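Plosness Tabletop Arm Kit, wrist camera version

Home > Kits > Arms and grippers > Tabletop arm kit

Ships flat in one box. Price: $1119 for the full kit, wrist camera included. Item no. 3624.

Hi, I'm Ketsara Boonchu, and I put this kit together (literally, the first one was bolted to my ironing board) because I wanted an arm at home that could do small kitchen-table jobs and that I could fix myself with a hex key. I work out of the shared shop in Catville, the one behind the tile place, and most of what you're buying got designed on the end of somebody else's workbench there. Thanks, everybody, I know I take up a lot of room!

The arm has 7 joints, counting the wrist roll, and a two-finger gripper. The camera sits up on the wrist and looks down past the fingertips, so what you get on your screen is pretty much what the gripper is about to grab. I went back and forth on that a lot. My first version had the camera on a pole next to the table, and it was fine until the arm got in its own way, and then I was squinting at an elbow.

You also get our practice simulator, Cisuvby, and please do start there. It's the same arm and the same controls with the view drawn by your computer, and you can drop things on a pretend table all night long without waking up the house. I built up a little set of pick-and-move jobs in it, and the bowl one is everybody's favorite to complain about. Grabbing a bowl by the rim sounds easy! You have to get one finger inside and one outside and come down without bumping the edge, and you're doing it while looking at hardly any of the bowl.

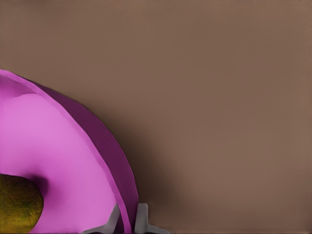 Wrist view in Cisuvby, bowl job: a gripper finger on each side of the rim, fruit still in the bowl.

If you find the close-up view hard to read, watch the shading. I drive by it all the time now. The dark band on the outside wall of the bowl and the shadow on the table tell me a lot about where the bowl ends. My shop mate Gaetano Zuccaro likes to back the arm way up, find the whole bowl first and then come in slowly, and his way is probably better for your first evening.

What's in the box

Arm, in parts, with all motors already wired and labeled
Two-finger gripper with one spare pair of fingertips
Wrist camera and bracket
Table clamp (fits tops up to 32 mm thick, please measure yours!)
Power supply and USB cable
Bag of screws, plus extras of the tiny ones
Printed build booklet
Download code for Cisuvby with the starter jobs

What you'll need to bring

A sturdy table, a set of metric hex keys, a small Phillips screwdriver and a computer with a free USB port. I'd plan on a full weekend for the build. You can do it faster, but the wrist cable needs a nice loose loop, and people who rush that part end up writing to me.

Which color?

Plain, or Carbone, our dark finish. Same parts, same price. Carbone shows fingerprints but I like it better.

Things people ask me

Can I run the simulator without the arm? Yes, plenty of folks do. Turn the detail setting down if your computer is on the older side.

Can I add my own objects? Yep. The booklet has a section on it. Start with something round and simple, then get fancy. Set the weight while you're in there, I forgot once and my mug took off like a balloon.

Will a job that works in Cisuvby work on my table? Sometimes, and sometimes you'll be fiddling with it for a while. Real bowls slide and real lighting is weird. Run it at low speed first and keep a hand near the power switch.

Do you sell the fingertips separately? Yes, in pairs, on the spare parts page. They push on, no glue.

Updated Jan 4, 2018: new clamp, longer USB cable, and the booklet finally has the wrist pages in the right order. If you bought yours before last July and want the new pages, send me a note through the contact form with your order number and I'll mail them out.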